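Laying Out the Pieces: Our Parts Tables
Album by Giuliana Restrepo
Posted 2025-03-08

Welcome, and thank you for stopping by! I've been promising an album about the parts tables for longer than I care to admit, and it finally exists. If you've ever built a Zemari kit with us you'll know how the morning goes. Before anybody puts anything together, we lay out the pieces on a board where we can all see them, and we move them about until they make sense. I love this part of the job more than the building itself, which makes me a slightly slow person to share a table with, as Brayan Inga will tell you.

I've kept the notes fairly short (well, short for me) and put them in the order we do things. Click through at whatever pace you like.

Clearing the table
We use the dark tables for small parts whenever we can get them. Pale pieces show up beautifully against a dark top, and if one wanders off the board you have a decent chance of finding it again before it goes under somebody's shoe. Sanne Kramer wipes everything down first with a barely damp cloth, then a dry one, and she will do it again if you put your coffee there.

Choosing a board
A big flat white board is my favorite thing in the whole cupboard. You can carry it to the window, you can turn it around when you've started at the wrong end, and you can slide the whole job aside at lunch. We tried trays with raised edges last May and went back to plain boards within the week. It was too fiddly getting your fingertips under anything that had settled against the rim.

The cloth at the back
People do ask about the black cloth. Jahangir Roy bought a long roll of it for another job entirely and we kept the leftovers. It hangs in soft folds however carefully you iron it, and I've stopped ironing it. Behind a busy table it gives your eyes somewhere quiet to rest.

Plates and blue parts
The Zemari sets we've been working through are mostly white plates and blue parts, and the colors make the first sort pleasantly easy. The second sort is where the talking starts. Dayana Llanos likes all the plates together at one side. I like to have each plate with its blue pieces close by, so that you can see at a glance what is waiting for what. We've agreed to take turns, and whoever has the board that day gets the final say — that has kept the peace so far.

A loose grid
I say loose because a perfectly straight one takes forever and helps very little. You want rows you can follow with your eyes and enough room between things to pick one up without nudging its neighbor. That's about all there is to it, though it took me a good while to stop lining up corners.

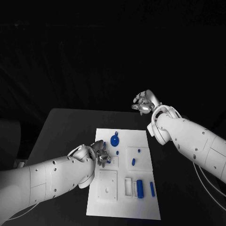
Room for fingers is worth being generous with, especially on the small pieces. When I first started I packed everything in as tightly as it would go, thinking it looked tidy, and then spent the afternoon knocking things sideways and putting them back. These days I use more of the board than I strictly need. Dayana says my layouts look like a town with very large gardens, and I've decided to take it as a compliment.

Checking against the sheet
Every kit comes with a parts sheet, and ours get soft and gray at the corners from being passed around. The larger Netamon kit has 400 pieces on its sheet, and I would never try to put all of those on a board at once. We work through it a page at a time, with the rest still in their bags. The little starter kit has only 33, and you can get that one out and back in the box before the kettle boils, or near enough.

Putting it all away
The end of the day runs backward from the beginning. Blue parts go first, into the shallow drawers, and then the plates, stacked with a sheet of paper between them so they don't scuff. Brayan labels the drawers in pencil because we change our minds so often. The boards go back upright beside the cupboard, clean side out, and the cloth stays where it is.

If you have a favorite way of sorting your own kits, please do write and tell me about it, with pictures if you have them! I'd like to put together a second album from readers' tables, and Sanne has already offered hers, provided she gets to wipe it down first.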